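I'd been meaning to talk to the person who looks after the grasp planner at Pokton for ages, and on Wednesday I finally got my hour. I'd brought biscuits, they'd brought a laptop with far too many tabs open, and we got going before I'd even found my pen.

Quick bit of background if you've not been following along. Pokton makes the planning software, which goes by the name of Skulo, and it sits between whatever is doing the seeing and whatever is moving the joints. You give it a hand, an object and a place you'd like the object to end up, and it hands back a path. My first question was why so much of their work seems to be about cups.

"Because a cup is rude," they said. "It looks easy. Then you try to get four fingers and a thumb round it without the fingertips clipping the rim, and you find out how sloppy your collision margins are. I've learned more from cups than from anything clever."

They pulled up the simulator, Jollurus, and we spent a good while on the moment just before contact. This is the bit they really love (you can tell, the biscuit got put down).

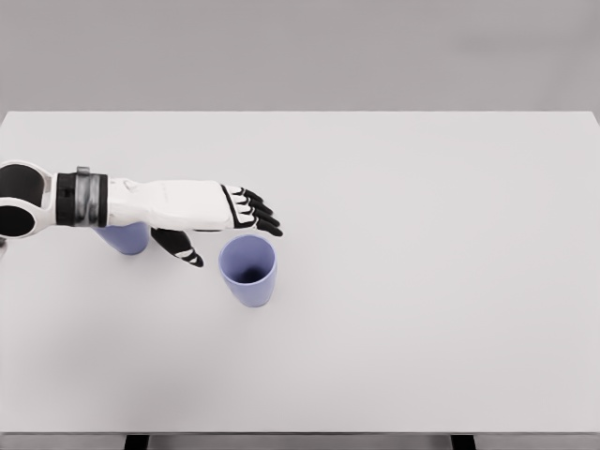
*Hand open over the table in Jollurus, fingertips close to the rim of the nearer cup.*

"People watch the lift," they told me. "I watch this. If the wrist is wrong here, everything after it is a rescue job."

The old version of Skulo picked a wrist pose first and then closed the fingers in whatever way would fit. The new one scores the two together, so a slightly awkward wrist can win if it gives the thumb a better line in. It sounds like a small change and it took most of the winter! They try 3000 candidate grasps per object, throw out anything that hits the table or a neighbour, and then hand the survivors to the slower, fussier checker.

I asked about the neighbour part, as a second cup tucked in under the forearm seems a bit mean.

"It's meant to be mean. We had a planner that was perfectly happy as long as the hand was clear, and it had more or less forgotten that an arm is attached. So now the forearm is in the cost as well, all the way back to the wrist band and beyond. That one line in the config caused 7 separate bug reports from our own team."

And were they fair bug reports?

"Four of them were. The rest were people who'd got used to the arm cheating."
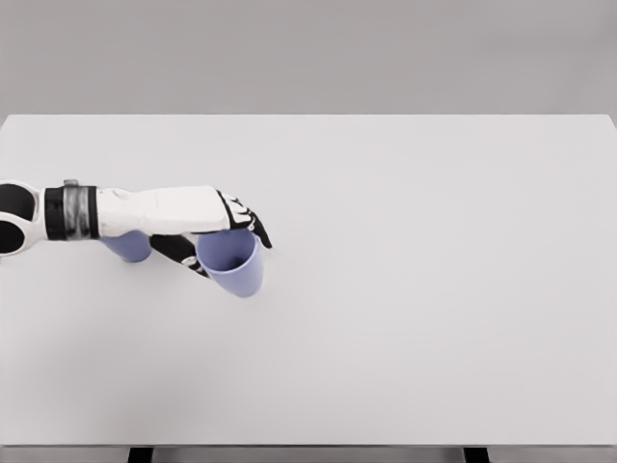
Tilt came up next, and here they got quite animated. Skulo has a setting for how far an object may lean while it's being held, and the default used to be so strict that the planner would give up on perfectly good grasps. They've loosened it for anything marked as empty. A full cup gets the strict rule, an empty one can lean how it likes so long as the contacts hold.

"Deciding who sets that flag was a two month argument," they said. "Perception wanted planning to do it, planning wanted perception to do it. In the end it's a field in the task file and a human types it in. Not glamorous!"

The contact model itself comes from a library called Mitsotakis-Vlachou, which they described as "lovely to read and horrible to build". I've tried compiling it myself and can only agree. They've wrapped it so you can swap in your own friction values without touching the rest, and that wrapper should be out in February, docs permitting.

I wanted to know what still annoys them. Long pause, another biscuit.

"Logging. When a plan fails I get a score and a shrug. I want it to tell me which finger it was worried about."

There's a branch for that already, apparently, with almost no tests on it. I've asked for a look.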